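Caderno de oficina - 19 de setembro de 2026

Terceira tentativa com a cola de caseína e continuo sem perceber o entusiasmo. A receita que circula (a da folha da Kurnen, que já toda a gente copiou para a parede) promete uma junta mais forte do que a madeira. Pode ser que sim, com a madeira deles. Com a faia que temos cá, a junta abriu pela linha de cola em dois dos provetes da série curta, limpinha, sem arrancar fibra nenhuma. Quando a cola é mesmo mais forte, parte a madeira ao lado. Não foi o que vi.

Preparação de hoje: 50 g de caseína em pó, água fria, vinte minutos a inchar, depois a cal apagada em três vezes. Mexi devagar. A folha diz para mexer até ficar "com a consistência de natas", o que não me serve para nada, porque as natas variam mais do que a cola. Na segunda adição de cal engrossou de repente e ficou com grumos; passei pelo passador e perdi ali um bom bocado de material. Da próxima vez pesar o que fica no passador, senão a proporção que escrevo aqui é mentira.

O lote de pó é o da Barnis, aberto em maio. Cheira um pouco a azedo. O rótulo garante um ano depois de aberto, mas o rótulo não conhece a humidade da nossa arrecadação. Antes de acusar a receita convinha repetir com pó novo. Fica anotado, e se alguém passar pelo armário que deite fora o frasco antigo, o da tampa rachada, que já não serve nem para ensaios.

Resultados no dinamómetro, junta de topo a meia madeira, aperto de uma noite:
provete A - 717 N, partiu pela cola
provete B - 301 N, partiu pela cola, via-se uma zona seca junto à borda
provete C - quase 1000 N, partiu pela madeira

O C é o que me irrita. Mesma cola, mesma tábua, mesmo aperto (em princípio), e dá mais do triplo do B. Com uma dispersão destas não se conclui nada, e desconfio de quem publica só o melhor valor. O ensaio da Lindqvist, que costuma ser citado como prova, tem um gráfico bonito e nem uma palavra sobre quantos provetes foram para o lixo.

Hipóteses, por ordem de desconfiança:
1. tempo aberto demasiado longo. O B foi o último a ser fechado e a cola já estava a fazer pele.
2. pó velho.
3. aperto desigual. Os grampos pequenos cedem, já se sabe, e continuamos a usá-los.
4. faces aplainadas há semanas. Dizem que conta. Nunca vi números que me convencessem, mas aplainar de fresco custa pouco.

Quanto à resistência à água, que é o grande argumento a favor: meti um resto do C num copo às nove da manhã. Às cinco da tarde a borda da junta estava mole à unha. Resistente é uma palavra generosa. Para o tampo do banco Himska, que vai ficar num alpendre, não uso isto enquanto não tiver uma série inteira que aguente uma noite de molho. A cola de ossos também não aguentava, é verdade, mas pelo menos não prometia.

Limpeza: água morna logo a seguir, ou então espátula e paciência. As cerdas do pincel de nylon ficaram esbranquiçadas e duras. A mancha escura na faia apareceu outra vez onde a cola escorreu; no carvalho deve ser pior, por causa da cal e do tanino, e por isso nem pensar em usá-la nas molduras.

Para a próxima sessão: pó novo, faces aplainadas no próprio dia, grampos grandes, fechar tudo em menos de dez minutos e apontar a hora de cada um. Mais provetes também, que três não chegam para discutir com ninguém. E uma série de controlo com a cola branca vulgar, coisa que devia ter feito logo na primeira vez.

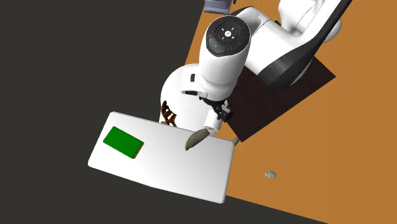
Falta ainda confirmar se a balança pequena está a pesar bem, que na última adição de cal o valor andou a saltar e apontei o que me pareceu mais provável.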